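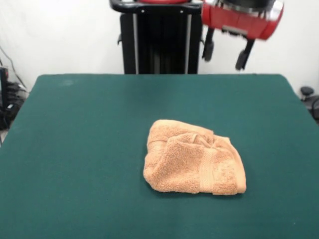
Terry cloth is a difficult fabric to fold to a standard, and the linen manager at Urkside has spent most of her working life on the problem. Urkside supplies towels to guest houses, gyms and two small clinics, and its finishing room in Trisik handles every piece that leaves the building. She began our conversation with the band, the flat woven strip that crosses a towel near the hem. On a bunched orange towel lying on green cloth, the band is easy to pick out as a smooth stripe between areas of looped pile. "Find the band and you know which way the towel runs," she said. "The pile gives you very little. It has no direction you can read from standing height. The band runs parallel to the short hem, so once you have one you have the other."

I asked what else a folder uses. The hem comes next, she said, and the corners last. A corner in a heap can be folded under, or it can be a fold that looks like a corner until it is pulled. New staff tend to pull the first point they see. "They get a point in each hand, lift, and find that one of them is the middle of the side. The towel hangs in a triangle and they have to put it down again."

Her instruction is to take hold of the hem anywhere, run it between finger and thumb to the end, and keep that corner while the other hand travels back along the short side. It adds a second or so to the first fold. The method is written on one sheet, which has been revised twice, both times to remove steps.

The finishing room works to a standard known as the Hwang fold, after the supplier whose shelf units it was designed to fit. A hand towel is laid flat with the band to the right, folded in half lengthwise, then in thirds, so that the band ends up on the outside face. A washcloth is folded in half and in half again. Bath sheets go through a separate line and she did not want to discuss them.

"The thirds are where the error comes in," she said. "Halves correct themselves, more or less. You bring edge to edge and you can see if you are off. With thirds you are judging a distance, and the thickness of the pile takes some of it up at each turn. A person who measures the first third exactly will finish with the last one too short."
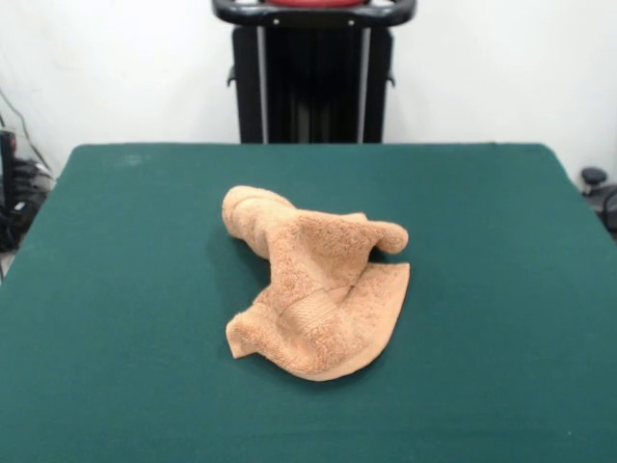 Thickness depends mostly on the cloth. Urkside buys a line called Skavitz in three weights, and the heaviest of them springs back after folding. She described the loops as small springs: press them, and they recover. A towel folded and left alone for a minute is a little taller than it was when the hand came off it. For stacking, that matters more than the outline does. The shelf units take a fixed height, and a stack that goes in level in the morning can be tight against the shelf above it by the afternoon.

Her answer is to let the stacks stand before they are counted into the units. A stack is built to one towel short of the limit, left, and then topped up if there is room. The night shift used to press stacks down with a board. She stopped that in February. The pressed stacks went in easily and came out with flattened pile on the top pieces, and one of the clinics sent them back.

We turned to the table surface, a subject on which she holds firm views. For years the room had bare laminate tops. Towels slid on them, which suited the people feeding the line and annoyed the people folding. "You make the first fold, and the bottom layer moves with your hand. So you flatten it again. Then you make the second fold and the same thing happens." A felt or felt-like cover holds the lower layer still. It has to be tight, and it has to contrast with the stock. Most of what Urkside handles is white, tan or orange, so dark green serves for nearly all of it. The one dark line, a navy gym towel, is folded at the far end on a pale cover.

The drawback is lint. Terry sheds onto felt and felt sheds onto terry, and a cover that is never brushed will mark light stock. The covers are brushed at the end of each shift, in one direction, and replaced when a worn patch can be felt with the palm. A patch that can only be seen is left alone. "If we changed them for looks, we would be changing them every Thursday," she said.
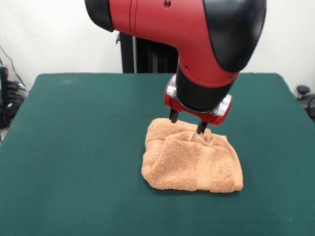
Her records are kept on paper. The stock ledger for the hand towel line stood at 3301 pieces on the day we spoke, of which 2336 were in circulation. Another 327 had been set aside for repair. The remainder was on the shelves. She regards the repair figure as high and puts it down to snagged loops. A single pulled loop can be trimmed level with scissors and causes no run, because each loop is held by the ground weave beneath it. Pulling the loop harder to remove it will open a line across the pile, and that towel is cut down for cleaning cloths.

Hems are a different matter. A hem that has shrunk more than the body of the towel draws the short side in, and the towel then refuses to lie square. She checks for it by laying the towel flat and looking at the band. If the band bows, the hem has tightened, or the band itself has. Shrinkage in the band is the more common fault, since a flat weave and a looped weave take up differently in the wash. Towels in this condition can still be folded, but the last third will show a step at one side. She passes them for gyms. She does not pass them for guest houses, where the stack is on view.
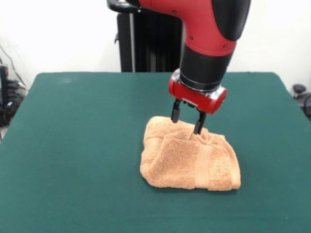 I asked whether the way a towel arrives on the table makes any difference. It makes a great deal, she said. One that has been dropped in a heap has its layers lying in several directions, and the short way to open it is to lift by one corner and let the weight do the work. A towel that is already part folded is slower. The folder tries to use the existing fold, finds that it is off line, and has to undo it. Her rule is to open every piece fully before starting, even those that look nearly right.

She also asks for one shake, from the short side, held at chest height. More than that puts lint in the air and brings nothing further out of the cloth. After the shake the towel goes down far edge first and is drawn toward the body, so that it lands without trapped air underneath. The flat of the hand goes over it once, from the middle outward - never along the band, which can be pushed out of line while the fabric is soft.

The next change will be to the shelf labels, which still give the fold dimensions for a towel that Urkside no longer buys. She has the new figures for two of the Skavitz weights and is waiting to measure the third.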